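2026-05-14
Notebook, audio restoration bench, Pleltcombe
Entry by S. Jadoon

Job: Skuvum awards night broadcast, live vocal feed, transfer and cleanup for the Gramgate anniversary release.

Second pass on the acceptance speech reel. Ruby-Lee Hapeta's mic is on track 4, the host podium on track 2, audience pair on 5 and 6. The track sheet in the box has the podium and the vocal swapped. Corrected in pencil, initialed, scan to follow.

Playback level set from the tones at the head of the reel. The tones are clean. Left channel of the audience pair sits 2 dB under the right for the whole program, so this is in the recording and not in our machine. Matched in the session, left alone in the flat transfer.

Click detection on the vocal track returned 1,728 events with the default threshold. Far too many. Spot-checked the first verse of the medley and most of them are consonants. Raised the threshold one step and reran on the speech only. Result is usable. The medley will have to be done by hand, phrase by phrase, and I would sooner lose a day than soften her t's.

Hum: mains fundamental plus harmonics up to the fifth, on the podium track only. Probably the lectern light. Narrow notches, no broadband reduction. Flynn tried broadband last week and the room went dead between sentences, so the applause sounded pasted on. Reverted to the saved state before his.

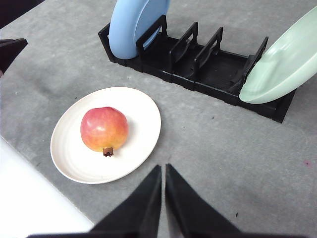
Do we keep the dropout where she thanks the band?

Keep it in the flat transfer and patch it in the release version from the audience pair, which carries the same words at a lower level.

Patch notes: the gap falls on the drummer's surname. Audience left has a cough over it, audience right is clear. High shelf on the patch to match the vocal mic, short crossfades at each end. Warrick listened on the small speakers and could not find the join. On headphones I can, because the reverb tail changes width. Will try collapsing the patch to mono with a little of the podium track under it.

Speed: checked the house band's tuning against the rehearsal cassette. Reel runs slightly sharp by comparison, but the cassette is not a reference I trust. No correction until Digby gets the broadcaster's copy from Wolde.

Open items
- Running order. The Gramgate sheet puts the tribute video before the speech, the reel has it after. Digby to ask which one they are selling.
- Clearance for the backing track under the tribute. Not ours, but the edit depends on it.
- Second reel still in its box. Visual inspection before it goes anywhere near the machine.
- Heads cleaned after side one, log updated.

Delivery is due in June. Session saved as speech pass 2, backup on the shelf drive.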